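The arm is called Miranda. The gripper is called Miretti, after a misprint on the box it came home in. Neither of them has picked up anything worth picking up yet, and I have now been at this since May, which is longer than I stuck with sourdough.

For anyone who wandered in from the bread posts: I'm building a small robot arm on the back bench at Semside, the shared workshop down by the bus garage. The goal is modest. I want it to take a can off a table and put it on a shelf. I can do this myself, and so can my nephew, who is 4, but he charges in crackers.

The real arm is in pieces at the moment. One of the wrist motors went back to Flivbridge for a refund that they describe as "in progress," so everything this month is happening in the simulator on my laptop. I was snobbish about simulators when I started. I wanted grease. What I have is a pretend arm, a pretend table and a pretend flat tin with a pull ring, and I've lost more evenings to those three than I ever lost to a soldering iron.

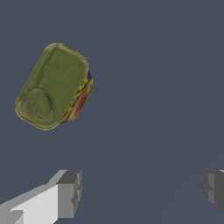

Page last changed: 15 July 2024

So, the view is from a camera mounted at the wrist, looking out past the two fingers. I chose that spot after Siiri Laaksonen, who has the bench next to mine and builds things that work, pointed out that my first camera position gave me a lovely view of the elbow. The elbow doesn't need supervision. The fingers do.

The fingers look like they were carved out of drywall because I wanted the thing to run at a decent speed on an old laptop. The tin got the nice treatment, with a green lid and a colorful label wrapped around the side. That's a model I downloaded, obviously. If I'd made it, it would be a gray brick with TIN written on it.

What I'm trying to get right is the approach. Closing a gripper is easy – you tell it to close and it closes, on whatever or whoever is there. Getting the tin between the fingers first is the whole job. A flat tin with rounded corners is a rotten thing to start with, too. Grab it near a corner and it wants to squirt out sideways. Come at it with one finger much closer than the other and the near finger gets there first and gives it a shove. I had a run where Miranda pushed the tin patiently off the end of the table and then closed on the air where it had been, with what I can only call dignity.

My log for that weekend says 127 attempts. I'm not going to share how many were any good. I will say that "good" got redefined twice.

Most of the trouble was offsets. The simulator thought the point between the fingertips was in one place, and my code had another opinion, left over from when the gripper was a different gripper. They disagreed by 6 millimeters, and I spent two evenings tuning the motion planner, which was innocent. Siiri found it by asking me to read the numbers out loud. I got as far as the second one and had to go make coffee. 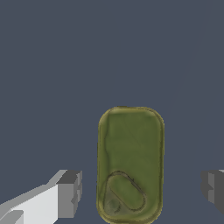 After fixing the offset I slowed the last part of the approach way down. Before, the arm came in at one speed and stopped dead, which is fine in software and will be terrible for the real gears. Now it does the long move, pauses, checks where the tin is relative to the fingers, shuffles sideways if it needs to, and only then goes down. It looks like somebody parallel parking with their mother-in-law in the car.

The sideways shuffle is still too timid. It corrects part of the error, decides that's plenty and carries on. I've raised the gain a little, and if I raise it any further the wrist starts to wobble, so there's probably some lag in there that I haven't found. I also want to let it turn the wrist to match the tin. For now I'm cheating and starting the tin at friendly angles.

Friction is the other thing. The default settings make everything behave like wet soap, so I turned it up, and then I turned it up too far and the tin stuck to one finger like a magnet. The current number came from nowhere respectable. When the real fingers are back together I'll put rubber pads on them and measure something properly, or Siiri will, and I'll hold the tape.

Next up is the replacement motor, if Flivbridge ever sends the money, and a new wrist bracket, as the old one has a crack in it that I've been calling cosmetic. If anyone reading has mounted a camera that close to a gripper on a real arm, how did you route the cable? Mine currently goes around the outside with zip ties and gets yanked every time the wrist turns left.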